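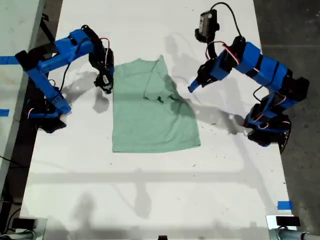
Sunday, May 18, 2025

Vat day again! Second attempt at getting a decent green out of weld over indigo, and I'm much happier than I was last time.

Scoured the cotton first thing. Dry weight of everything together came to 1,644 g, so I split it into two pots, because the big Prillon kettle scorches if it's packed full. Soda ash and a squirt of the neutral soap, simmered an hour, water came out the color of weak tea (gross, and very satisfying). Rinsed until clear. I used to think "prepared for dyeing" on the label meant I could skip this. Last September's blotchy batch cured me.

Mordant: aluminum acetate from Skititz, new bag, finer powder than the old one and it dissolves much faster. Warm tap water was plenty. Wheat bran bath afterward. I forgot to strain the bran and spent a silly amount of time picking flakes out of the Avuvetti skeins, so – strain the bran. It's in capital letters on the shelf now.

Indigo vat is the fructose one. Took a while to come into balance. At the start it was a dull olive with hardly any bronze on top, pH 9 by the strips, which is too low for this recipe. Added a little more lime, stirred gently along one side, put the lid on and left it alone through lunch. When I came back there was a gorgeous coppery film and a proper flower in the middle. I may have cheered.

Dips: short ones, three each for the test swatches, with a full airing in between. The first dip looks like nothing at all and then the blue comes up while you stand there holding it. I've done this for years and I still call people over to watch.

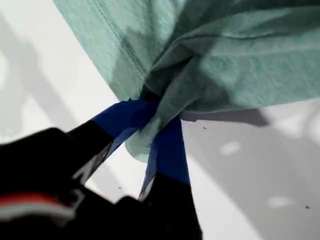 Pale mint where the light hits, closer to sea-green in the folds.

Weld bath: 200 g dried tops, chopped, soaked overnight, brought up slowly. Kept it at 70 °C by the Prillon probe. The old batch went to a full simmer and gave me a brownish mustard, and today's is a clear, sharp lemon. Pinch of chalk at the end brightened it even more. Smell is still awful, windows open.

Overdye results so far:

One dip plus weld: spring green, a bit acid. Love it.
Two dips plus weld: grass green, very even on the jersey, slightly streaky on the twill.
Three dips plus weld: heading toward bottle green. Closest yet to number four in the Mekonnen swatch book, maybe a touch too yellow.

I also tried one strip the other way round, weld first and then indigo. Blue grabbed unevenly and some yellow bled into the rinse. Worth one more go with a longer rest before dipping, but blue first is clearly the easier road.

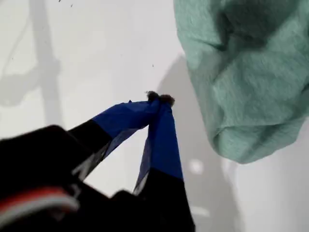

Royal-blue tape over black, a little glossy, paler at the edges.

Judging color: everything has to dry before I write down a verdict. Wet swatches fooled me twice today and I had to cross things out. North window only, too – the ceiling tubes make all the greens look the same.

Lightfast cards are cut, half of each strip under foil, taped in the south window. Label on the back this time.

To do next session:
Feed the vat, it was looking tired by the last dip.
Repeat three dips with a weaker weld bath to pull it off the yellow.
Order more lime, and ask Skititz if the new powder is the same product.
Try the leftover weld on wool. There's at least one more bath in it and I can't bear to pour it out.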